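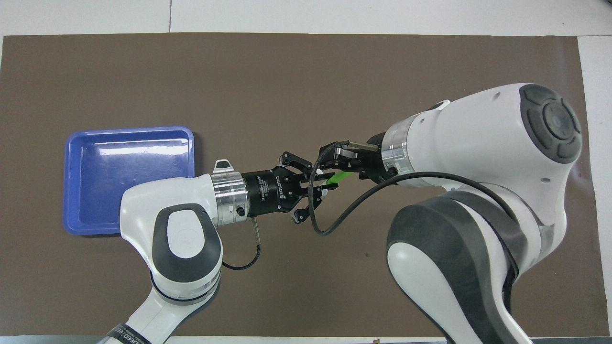
Bitau Mottram
Lab instructor, Two-Arm Manipulation

Handout 3: The Handover

January 28, 2024

Last handout you got one arm to pick something up and put it down again, and many of you came away feeling that robotics was a solved problem. Welcome to week three. You now have two arms, and they have to agree on something.

The exercise sounds like a thing toddlers can do. The right arm holds a part in its two-finger gripper and offers it to the left arm. The left arm takes it with the three-finger gripper, carries it over to the blue tray and sets it down. At no point does the part touch the table. I have been teaching this lab for five years and the table has been touched a great deal.

What the handover is made of

Split the job into stages and write one function for each. If your whole program is a single function called doEverything, I will hand it back unread.

Present. The right arm moves to the meeting pose and stops. It stays stopped. A gripper that is still drifting while the other one reaches for it will turn a small pose error into a large repair form.

Approach. The left arm comes in along a straight line toward the part, fingers open. Use the slow speed setting for the last stretch. The code lets you pick a faster one, and so does a car.

Close. The three fingers close on the part while the two-finger gripper is still holding it. For a moment both hands have it. This is the part of the exercise people skip when they read the handout on the way in.

Release. The right gripper opens. Only now, and only after you have checked that the left gripper reports contact.

Retreat. The right arm backs straight out. Don't rotate the wrist on the way. The open jaws are still on either side of something the left arm is holding.

Place. The left arm goes to the tray, lowers and opens.

Why the shared grip is hard

While both grippers hold the part, your two arms form a closed chain. Each arm believes it knows where its own hand is. Each is slightly wrong, in its own direction, and the part is stuck in the middle of the disagreement. If both arms are holding position stiffly, the forces climb fast even though nothing looks like it is moving.

You have two ways out. Make one arm compliant during the shared grip (compliance settings are in the Trutora manual, in the chapter with no page numbers), or keep the shared grip as short as you can and live with the error. The first is better. The second is what most groups will do at 4:45.

Calibration comes first

The meeting pose has to mean the same point in space to both arms. Run the base-to-base calibration at the start of every session, even if the group before you swears they just did it. They may well have done it. They may also have leaned on the table afterward.

Write down the residual error it gives you. You will want it when you come to explain, in your report, why your approach line goes past the part.

Cables

The planner does not know your cables exist. It plans for links and joints, and a cable hanging in a loop between two grippers is, as far as it is concerned, air. Step through the whole path at low speed before you run it, one person watching the screen and one watching the cables. A pose can be perfectly legal and still put a loop over the other arm's fingers.

If a cable goes tight, hit the stop. Don't wait to see whether it sorts itself out.

Choosing the grasp

The part is small and the fingertips are large, so there isn't room for everybody. Have the right gripper hold one end and leave the other end sticking out toward the left arm. Groups that grab the part squarely in the middle get a very secure grip and nothing to hand over.

To turn in

A state diagram of your stages, including what happens when one fails. "Try again" is acceptable if you say from where.

Logs from three handovers in a row, with no edits to the code between them. Three good ones picked out of a long afternoon don't count.

A page on your worst failure. These are graded on how well you work out the cause, so a really bad one is no disadvantage.

The Prasach bench has to be booked ahead. Slots for March are already open on the sheet by the door.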